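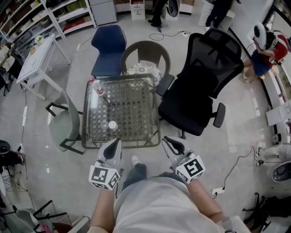

Do I need hotel experience to apply?
Plenty of our best people had none when they started, so please write to us anyway.

The Grilstead is a family-run guesthouse in Restville, and we're looking for two breakfast and front desk assistants to join us from February. Mornings are busy, but the guests are lovely and there's always coffee on for staff!

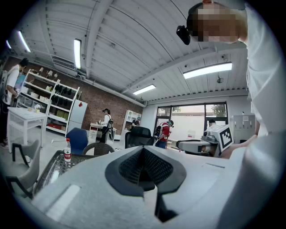 Jiahui Mao
Guest Services Manager

Meals and uniform are included, and we can help with a room nearby. Send a short letter to Brayan Ñahui at the front desk by 29/09/2019.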